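Kuusk two-finger gripper with soft pads

We've had the Kuusk on the bench at Handside for 7 weeks now, swapping it in and out against the older Prasto, and we keep reaching for it first. It's a light gripper with two chunky red pads and a camera at the wrist, so you get a close view of whatever you're about to pick up. 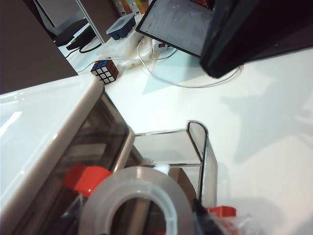
Page last changed: April 3, 2022

Our test table is deliberately messy: a Rubik's cube, an ice cube tray with a pale blue lid, a roll of clear tape, crinkly plastic bags. Clear things on a white top are hard going for any wrist camera, and we're really pleased with how well the tape shows up — even its see-through band!

Handles are the other big test. The pads go one on each side of the bar, as on the white appliance that looks like a toaster oven, and there's enough give in them to forgive a slightly crooked approach.

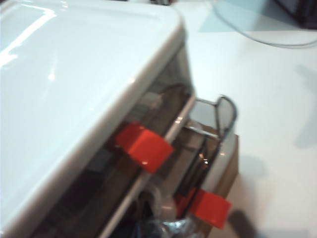 Words and testing: Xuelian Qin and Gerd Diekmann

The Prasto still wins on very small parts. For doors, though, we'd pick the Kuusk every time (Gerd has logged 1846 pulls and is still on his first set of pads).

Order code 3621. Spare pads come in packs of 5.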